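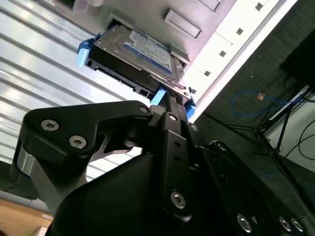

A listener over in Nitby wants to know why the ferry interviews still aren't up, when our last update more or less promised them for April. Fair question. It came in by email, not angry, but she did say her father is on one of those tapes and he isn't getting any younger. So starting with that.

Pustside Voices — progress report to the Zamfir Fund, December 2020

Ferry interviews. Behind. The cassettes were in worse shape than the sample we pulled for the application. Sticky shells, pressure pads gone, one whole box labeled in pencil that had rubbed off. Wiretti (the transfer lab) sent the box back and asked us to sort out who was who before they would touch it, which was right of them, but it cost us most of the summer. Box went out again in the fall. Transfers are done now. What's holding up release is permissions, see below.

Overall numbers. The collection is 864 cassettes. All are cataloged to at least title and year, some years are guesses and marked as guesses. Typed transcripts stand at 3168 pages, counting the old carbon copies we scanned. The carbons are faint and the text recognition makes a mess of them. Someone still has to read every page against the audio and that is slow, slow work. Cannery names especially. The software thinks every foreman was called "Form N."

Permissions. The original release forms say "for use in the library" and nothing else. No one in the seventies was thinking about a web page. We agreed with you in the spring that we would write to each speaker or family before anything goes online. Letters went out in two batches. Replies to the first were good, the second is patchy — a lot of moved addresses. Anything without a yes stays reading-room only, and the reading room is closed, so in practice it stays nowhere for now. We know this isn't what anybody wanted.

Listening events. Canceled, all of them. We moved the cannery evening to a phone-in format, people dialed in and heard three clips and then talked. It went better than it had any right to. Sound was awful for the first ten mintues, then fine. Lots of arguing over which side of the creek the old net loft stood on. We would like to do it again in the new year and would ask to shift the hall rental money over to cover the phone line and postage. Not a request for more, just a move between lines. Please confirm in writing if OK.

School packets. The Nitby schools asked for printed ones after we had planned on web only. We can print up to 200 out of the current budget. Draft packet is attached, the map on the back is still the wrong one and will be swapped. Teachers wanted shorter clips and fewer questions. Done.

Money. Spreadsheet attached. Transfer costs came in under, postage well over. Travel is basicly zero. The one surprise was the return shipping on the box mentioned above, which we paid and have not claimed.

Next period
- ferry interviews, those with permission, online first
- finish proofing the cannery transcripts
- third letter to families we haven't reached, plus a notice in the paper
- second phone-in, subject not picked (the flood? people keep asking for the flood)

Will send the corrected map and the receipts seperately.

Comments

Anonymous: The net loft was on the NORTH side. My grandmother worked in it. Please fix before it goes in the school packet.

Reader in Pustside: Did my letter get there? Said yes to the tape of my uncle back in the summer and never heard anything.

Anonymous: Vote for the flood. And please keep the phone option even after the hall opens, some of us don't drive at night.

Contact the project office | © Pustside Voices | Back to top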